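Hand over hand

Teaching a robot by doing the job for it is the industry's favourite new idea. It is also a lot of work for the people doing the doing.

19/07/2019

The glass doors at Plukport have a slogan on them about machines that learn the way children do. I have raised children. None of them needed to be shown how to put a lid on a box 600 times, and none of them forgot the whole business when I moved the box to the other side of the table.

That was more or less what I watched over two visits, the first in March and the second earlier this month. Plukport sells what it calls teaching by showing. You don't write a program telling the arm where to go. A person takes hold of the arm, or of a second arm that the first one copies, and does the job. The movements are stored along with whatever the cameras saw. Do this often enough and a piece of software is supposed to pick up the knack, so that it can manage by itself when the box isn't quite where it was before.

I like the idea more than I expected to. The old way of setting up a factory robot is slow, dear and done by specialists, and anyone who has spent time in a small workshop knows why so few of them bother. If the person who packs the tea towels could teach the machine to pack the tea towels, a good many workshops might look again. Ender, the firm's main product, is built on that promise. The brochure says a new task can be taught in one afternoon.

I asked to see the afternoon. It took 3 of them, and what came out at the end was a machine that could put a lid on a box on most tries, provided it was the same lid. When the cardboard one was swapped for a plastic one of the same size, the fingers closed on the air beside it and then, with great care, set nothing down on top of the box. The staff were cheerful about this. More showing was needed, they said.

More showing is always needed. I have now sat through demonstrations at two other companies, Gu and Droseck, and heard the same sentence at both. Gu prefers remote control: the operator sits at a desk with a pair of handles and watches a screen, while the arms move on a bench in the next room. It looks comfortable for the first ten minutes. You have no feeling in your fingers, the view is flat, and something as plain as picking up a sponge turns into a guessing game. Droseck goes the other way and puts the operator right beside the arm, with a hand on it. You can feel when it knocks against something. You can also feel your shoulder by lunchtime.

Both firms keep a tally of what they call good runs. At Droseck the number on the whiteboard was 986, for a single task, which was hanging a mug on a hook. I asked how many bad runs there had been and was told those weren't kept.

I think they should be. A bad run is a perfectly honest record of how hard the job is, and throwing it away flatters everyone. It flatters the machine, which only ever sees the mug go neatly on to the hook and has no idea what to do when it slips. And it flatters the sales pitch, in which the human effort shrinks to a line on a slide. Somebody is being paid to hang that mug. The pay, when I asked, was described to me as competitive.

There are serious arguments on the other side. Engineers at all three companies pointed out that the runs add up, that what is learnt from mugs may help with jugs, and that the next customer won't have to start from nothing. They may be right. I was shown charts in which the line went up. I was also shown, at Gu, a task that had worked in one room and then failed in another with brighter lamps, and it took 20 fresh runs before anyone was willing to let me film it. I'd want to see the thing survive a change of building before I believed the chart.

What would persuade me is quite dull. Let a customer choose the object, on the day, from their own shelf. Put the teaching hours on the invoice as a separate line, so a workshop can compare them with the cost of simply carrying on by hand. And publish the failures beside the successes, with the lids and the mugs and the lamps all named.

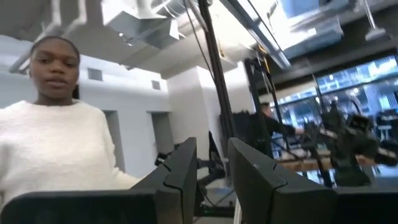 The showing itself is patient work, and the brochures are oddly shy of it. They like an arm on its own against a plain background. I prefer a view with people in it: a woman in a fuzzy white sweater looking down towards the gripper, someone in black further back reaching towards the equipment, black arms near the windows and cables hanging about the place. If I were buying one of these systems, I would ask for the names of the people who had taught it, and then I would ask them how long it took.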